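The work table, finally

Posted by Duangjai Boonyarit, 2024-07-14

My sister asked me on the phone why I have written nothing since February, and I said that I was busy with the table. She laughed a lot at this. But it is true, so I will write it down properly, and then she can read how a person can be busy with a table for so long.

When we moved to Indenside I did my mending at the kitchen table, like my mother did. I mend clothes for the family and for a few neighbours, and in the evening I also make small things, needle books and pouches and covers for notebooks. At the kitchen table everything must be packed away before supper. I would just have the pieces in the right order, and then somebody wanted to put down the plates. I lost more time with packing and unpacking than I spent on sewing. One time I served rice with a pin beside the bowl, and after that I promised my husband I would find another place.

The other place is the small room behind the stairs. It was full of the things we did not unpack when we moved. There were 12 boxes and I had to open every one, for on most of them I had written only "various". I don't recommend this word. In one I found the electric fan we had looked for during the whole first summer, and we had already bought another. In one there were cables, which my husband moved to the garage without letting me look at them too closely. The winter curtains were in a box marked "kitchen". It took me three weekends, and I was cross on two of them.

Then came the table itself. It is an old Holtotov, I believe from a school or an office, and I bought it from a man two streets away who was giving up his hobby room. He told me it had been used for model trains. It is heavy and a little too high for me, so we cut the legs. We cut too little, then we cut again, and now one leg has a piece of folded felt under it. I am told that it is normal when you cut table legs. The top has many scratches and one dark ring, and somebody has tested a drill on it in the past. I sanded the worst places for a whole afternoon and it was still ugly, and what is more important, a little rough. Fine fabric caught on it. I pulled a thread in a lining that was not mine, and I had to tell the neighbour.

So the question became what to put on top. I will tell all of my attempts, as I know that other people who sew have the same trouble.

First I had newspaper. It is cheap, but the black comes off on your hands and then on a white collar, and it makes a noise that the cat likes. Then I tried a piece of oilcloth with lemons on it. Very cheerful! It was left over from the balcony. But I could not find anything on it. A yellow-headed pin on a picture of a lemon is gone, and thread also, and after an evening with it my eyes were tired. After that I bought a green cutting mat, the sort with a grid, and I still use it for cutting. It is too small to cover the table, though, and pieces fell over its edge and under it all the time.

My neighbour, who repairs clocks, saw me on my knees with a torch and told me that clock people always work over something white and plain. It was so simple that I felt a bit stupid. I had wanted the table to look nice, and I had not asked myself what I needed to see.

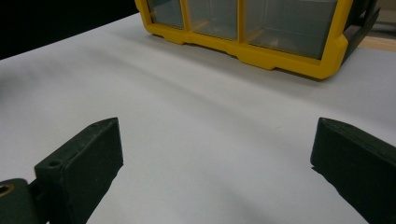 Light was the part I had not thought about at all. The room behind the stairs has one window, on the short wall, and for years I have worked with a lamp over my left shoulder without asking if it was the right side. On the dark wood it made no difference that I could notice. With the broad white sheet over most of the table, you see at once where the light comes from, for whatever is held above it puts a soft grey shadow on the white, and in one place the shadow can be darker than in another. I began to move the lamp until the shadow of my own hand fell away from the needle and not across it. I moved it back and forth for an entire evening like a child. My stitches on dark navy have become more even, and I don't think I have become more skilled, so it must be the lamp.

Some other things have changed with the white table. I find the pins. I find the ends of thread and the little crumbs of tailor's chalk, and also the cat hair, which was always there of course, but now I know about it. When I cut the seam of an old coat, all the dust from the seam lies there in a line, and you can see how many years the coat was worn. I clear it before I begin with the next piece. Before, I believe I carried it from one person's clothes to the next, and I prefer not to think about this too much.

Colours are easier as well. I buy most of my thread at Panyasiri, the small shop beside the pharmacy, where the lady keeps the reels by number and lets you take them to the door to compare. At home I used to lay three or four blues on the table and choose, and next morning it was the wrong blue. The wood has a warm brown colour and it made every blue look a bit green to me. On white I choose better. I have not bought a wrong one for some time, and if I do I will admit it here.

Now the practical part, for those who asked me in the comments under the old post about the pouches.

How to keep it flat. A sheet on a table wants to travel. Each time you pull a heavy garment toward yourself it comes along, and soon you have a fold exactly where you wish to work. I tried clips on the edge, but they catch on sleeves. Tape was no good for me either, it left a sticky line on the wood. What I do now is very ordinary: I smooth it from the middle out with both hands before I sit down, and again when I stand up for tea. If I work on something heavy, like a coat or jeans, I put the iron stand on the far corner as a weight (the iron must be cold, please).

How big. I would take it bigger than you think. Mine leaves a strip of the table free and this strip I like to keep, as there is a place there for a cup and for my glasses, and I know that nothing made of fabric may lie on it. But if I had one only as large as the mat, I would have the old trouble again with things falling off the white onto the brown.

What stays on it. In the evening, nothing. This was hard for me. I am a person who leaves things in piles and knows what is in each of them. My rule is that when I go to bed the white is free, and the unfinished work goes into a shallow box on the shelf, one box for each person. I have four boxes. If they are full I don't accept more mending, and I have told this to my cousin, who has many boys.

The shelf is also new. It is from Barnik and it came flat in a carton, with a paper of instructions that had only drawings. My husband built it with the back side to the front and we left it so. You see the raw edge, but I have glued a ribbon over it, a brown one, and I like it better than the original. On the lowest board are the iron and the sleeve board, on the next one the four boxes, then the fabric, and on top are the things I should give away and do not give away. There are 16 zips up there from one coat factory sale, all the same beige. If you live near and need a beige zip, write to me.

I still don't have a good solution for scissors. When I put them on the white they are easy to see, and so everyone in this house sees them and borrows them for opening parcels. My good shears have now been hidden in three places. I will not write here where they are at this moment, my son reads this.

There is one more thing I want to mention about the room, although it is not about the table. I had thought I would be lonely in there. At the kitchen table I complained, but I heard everything, the homework and the radio and who came in with dirty shoes. In the first week behind the stairs it was so quiet that I went out every ten minutes to see if they were all still there. Then, without anybody deciding it, a second chair arrived. My daughter sits on it with her telephone and her feet on my fabric basket. She doesn't help, but last week she sewed on a button by herself, with too much thread and a very large knot, and it holds.

Next I want to write about the lining of the grey coat, which I took apart completely and which is at present in box number two. I have drawn the pieces on paper and written on every one what it is. Not "various". If somebody has experience with putting a new lining in a coat with a pleat at the back, please tell me before I begin to cut, because the fabric was not cheap and I have only just enough of it.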